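Print this page | E-mail this page

Norari Desk Organiser – Set-up Guide
Section 4: Sorting your loose sheets

Now for the fun part! With the trays in place you can start on the paper itself, and it's lovely to see a desk come back into view. Allow about 30 minutes for a first sort.

1. Clear a flat white or light-coloured surface next to the organiser.
2. Put all your loose sheets in one pile, face up.
3. Lift the top sheet by one edge and decide on its colour group. Green is for notes you still need, and any pale green will do.

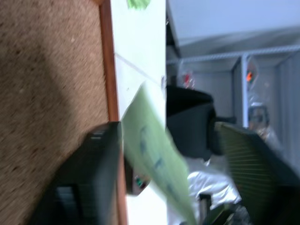
Fig. 4. Pale green sheet with blue-grey markings, lifted at an angle over a white surface.

4. Lay each green sheet in the top tray, long side towards you. The tray takes up to 48 sheets of ordinary paper.
5. Carry on until the pile has gone – then do the drawers!

Note: Thin paper curls at the corners. Leave it under a book overnight and it will sit beautifully.

Caution: Keep sheets off small electrical boxes and anything with indicator lights. Don't cover air slots with paper.

Caution: Don't drag the organiser along a wooden edge strip, as the feet can mark it. Lift it with both hands.

Extra trays are listed under part number 127.

We use cookies to remember your settings. Accept | Manage

Contact Norari | © Norari 2024 | Back to top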